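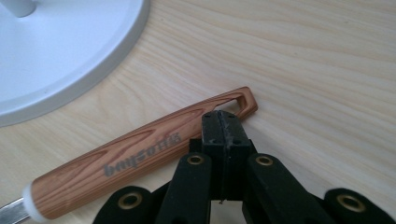 # Re: [kusuma-kitchen] Hanging stand or drawer?

Hello Dindo, hello all,

Thank you for your message of Monday. I quote it in the middle, so that the people who read only the digest can follow.

Please excuse me if some kitchen words are not the right ones. In my language we have one word for all the things that turn, lift and scrape, and in English there seem to be twenty.

> From: Dindo Lagman
> To: kusuma-kitchen
>
> Hi folks,
>
> I'm finally emptying the big drawer by the stove. It jams every time I want the ladle, and last night I had to get the masher out with a butter knife. My sister-in-law swears by one of those stands with hooks at the top, like a mug tree but for utensils. I've got 38 inches of free counter and I'm not sure I want to give any of it to a stand.
>
> Those of you who have one:
>
> 1. Does it tip over when only one side is loaded?
> 2. Do the handles have to have a certain kind of hole?
> 3. Is it easy to take something off with one hand while you stir with the other?
>
> The Plumano shop has one for 1,886 and I have no idea if that is a good price. Also, is anybody going to Arer before the end of the month? I still have your jars.
>
> Dindo

I have used such a stand since October. It is white, with a flat round base, a thin pole and eight hooks at the top, and I keep it on the table and not on the counter. I answer your points in your order, and then I add one about the place it needs.

**1. Tipping.** Mine has not fallen until now, but I am careful. The heavy things should go on opposite hooks. I had my soup ladle alone on one side in the first week, and when I pushed the table with my hip, the whole stand made a small bow and came back. The ladle weighs more than it looks. A whisk is light and can hang anywhere. When I build up the stand after washing, I begin with the whisk for this reason, and it does not matter which hook I take.
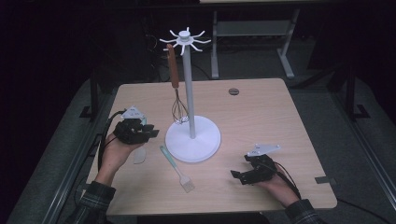 **2. Holes.** I would look at this before you pay. The hooks go out from the middle like a star and bend upward at the tip, so a long hole is the easiest kind. The tool with the brown handle, the one printed to look like wood, has a long loop cut in its flat end, and I can find the hook without looking. My old spatula has a hole as small as a lentil and it does not go on at all. I tied a piece of kitchen string through it. It works, but the string gets greasy and I have to change it.

A note for those who collect: the gray letters on that brown handle are so faded that I cannot tell you the maker. I asked in the Flirkutis shop and they could not read them either.

**3. One hand.** To take off, yes. To put back, I need two hands for the first days, one for the tool and one for the pole. Lift first, and then pull toward you. If you pull first, the neighbors swing and you hear it in the next room.

**4. Place.** Measure the height also, please, and not only the counter. If you have shelves above, the tools must go up and over the tip of the hook before they come off. I wanted mine in the corner under the spice shelf, and there it was impossible to remove anything longer than my hand. On the table it stands free on all sides.

About the price I cannot advise, as mine was a gift. Plumano had a smaller one with fewer hooks for 100 less, if they did not sell it already. For my kitchen the smaller would not be enough.

I would keep the drawer for the things without any hole: the rolling pin, the peeler, the tongs that never stay closed. With the rest outside it should open again.

I go to Arer next week by the 86 bus and can take the jars then. Keep the lids, please, I have only a few which fit.

With kind regards to your sister-in-law,
M.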